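Foro Stamum › Manipulación › Percepción y planificación
Tema: Dos brazos, una mesa blanca y el planificador que se queda esperando
8 respuestas

okar_bimanual
23 Nov 2024
Buenas a todos. Perdonen si alguna frase sale rara, el español no es mi lengua primera. Tengo dos brazos enfrentados sobre una mesa y uso Skarketura para la planificación, con la percepción desde una cámara fija. El problema es el siguiente: cuando los dos brazos tienen un objetivo cerca del centro, el planificador reserva el volumen completo para el primero y el segundo queda parado hasta que se agota el tiempo. En el registro aparece siempre el código 3323, sin más texto. ¿Alguien sabe qué significa exactamente?

tornillo_flojo
El 3323 es conflicto de reserva. Sube el tiempo de espera y ya está.

okar_bimanual
Gracias por la respuesta. Lo he subido hasta 26 segundos y el resultado es el mismo, solamente tarda más en fallar. Por eso pienso que no es una cuestión de tiempo.

mrg_cinematica
No lo es. Si el volumen reservado es la envolvente de toda la trayectoria, da igual cuánto esperes: el primer brazo no la suelta hasta que vuelve a reposo. Tienes que partir la trayectoria en tramos y liberar cada tramo al terminarlo. En la rama de Karagiannis hay una opción para eso, sale desactivada.

tornillo_flojo
La rama de Karagiannis no la toca nadie desde febrero. Yo no metería eso en un sistema que se mueve.

mrg_cinematica
Que no tenga cambios no quiere decir que esté rota. Llevamos meses con ella y el único fallo que vimos era nuestro, por tener mal la transformación entre las dos bases.

pixel_y_medio
Antes de tocar el planificador yo miraría la percepción. ¿Qué margen le das a cada objeto? Con una lata de aluminio la profundidad sale con agujeros, y si rellenas los agujeros con el método por defecto la lata "engorda" y se come medio pasillo entre las pinzas. Te puede saltar el conflicto aunque los brazos estén lejos.

okar_bimanual
Es una buena pregunta y tengo que reconocer que no lo había mirado. He dibujado el mapa de ocupación y, efectivamente, el volumen de la lata es mucho más grande de lo que debe ser — con los vasos de papel no pasa, esos salen bastante bien. Entonces creo que hay dos problemas mezclados, y los he separado.

Primero, la percepción. He cambiado el relleno por un cilindro ajustado al contorno en color, y el margen lo he bajado a 2 cm. El conflicto aparece menos, pero no ha desaparecido.

Segundo, la reserva por tramos. He probado la opción de Karagiannis solamente en simulación. Funciona, con una condición: los dos brazos deben publicar su estado con el mismo reloj. Si hay un desfase, un tramo se libera antes de que el brazo lo haya abandonado, y esto me parece más peligroso que quedarse parado. Aquí doy un poco la razón a tornillo_flojo.

mrg_cinematica
Lo del reloj es cierto. Nosotros añadimos un tramo de retraso en la liberación, se pierde algo de velocidad y se duerme mejor. De todos modos, con los brazos enfrentados conviene asignar los objetos antes de planificar: el que está más cerca de una pinza se lo queda esa pinza, y el otro brazo ni lo considera.

okar_bimanual
La asignación por distancia la tengo hecha, pero calculada desde la base de cada brazo y no desde la pinza. Cuando las pinzas ya están adentro de la mesa, esto da resultados poco lógicos: para una lata que está casi delante de los dedos del brazo izquierdo, el sistema duda entre los dos. Voy a cambiarlo para que mida desde el punto medio entre los dedos, con la pinza abierta, y voy a guardar la asignación fija durante todo el ciclo. También quiero quitar del mapa la línea de unión de la mesa, detrás de los vasos, porque el segmentador a veces la toma como un borde. Cuando tenga los registros con las dos correcciones los pongo en este mismo hilo, con la configuración completa.
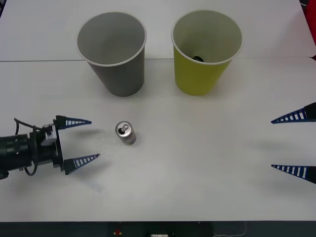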